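Third week of teaching the two-armed setup to hang socks, so a thread on how it's going and what I'd do differently.

The task: take socks off a table one at a time and clip them to a hanging rack by the cuff. I drive both arms by remote control from a pair of small leader arms at the next bench. Whatever my hands do, the grippers do, and all of it gets recorded.

Target is 100 good episodes before we train anything. An episode is good if every sock in it ends up clipped and I haven't had to reach in.

I started at Murden in August on a towel folding job and assumed socks would be easier. They're smaller, but the clip is a second object that moves when you touch it, and you need both arms to deal with it. A towel just lies there.
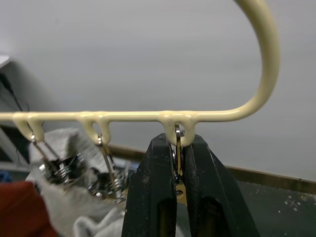
The clips took up most of the first week. You can't go for one straight on, it swings off and you end up chasing it. What works is coming up from underneath with the fingers already nearly shut, so there's very little room for it to go anywhere, then closing the last bit slowly. In the wrist view the clip is between the two black fingers and hooked on its loop above them, and that's the view I drive from at that point. I stop looking at the arms completely. If I look up at the real rack I lose the depth and bump the bar.

Dalier, who sold us the leader arms, supply them with the trigger set very light. Fine for blocks. For a spring clip I wanted something to push against, so I put in a stiffer spring from the drawer. It cost nothing and I stopped overshooting the squeeze.

Order of work, for those asking after the last thread. One arm picks up the sock near the cuff and carries it to the rack. The other opens a clip. The cuff goes in, the clip is let go, then the sock is let go. If you release the sock first it drops and the episode is scrapped.

I do 20 episodes in a sitting and then get up. Past that my hands get lazy and I begin taking shortcuts, and those go into the data with everything else. You can see it in the plots: the pauses get longer and the paths get wobbly.

Also learned: pause less. When I hesitate above a sock deciding where to grab, the model learns to hesitate above socks. Now I decide before I start the recording and then move at one steady pace, even if the grab isn't perfect.

But don't be too tidy either. In the first batch I laid every sock out square to the table edge and the first test policy could only cope with that. It went to where the sock used to be and closed on nothing. I threw that batch out — most of two days' work.

So now the socks go down differently each time. Flat, overlapping, toes in any direction, and I swap the colours.

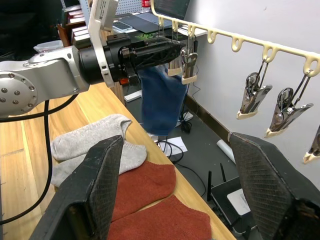

Navy sock held up beside the clips, grey and rust-red ones still on the table.

Someone asked whether a fumble should be kept. My rule is that I keep it if I recovered without stopping. A slipped cuff that gets regripped is useful, because the policy will slip too and it needs to have seen a way back. A dropped sock I bin.

I label the episodes the same afternoon in Bednarek, our in-house annotation tool. It's ugly but it lets me mark grab, carry, open and release with one key each. If I leave it till the next morning I can't remember why I aborted half of them.

Next job is a second operator. Everything so far has my habits in it, including always starting from the left of the rack, which I didn't know I did until I saw the replays side by side.

After that it goes to Trustia for the training run and I find out how much of this was worth doing. Will post the results either way.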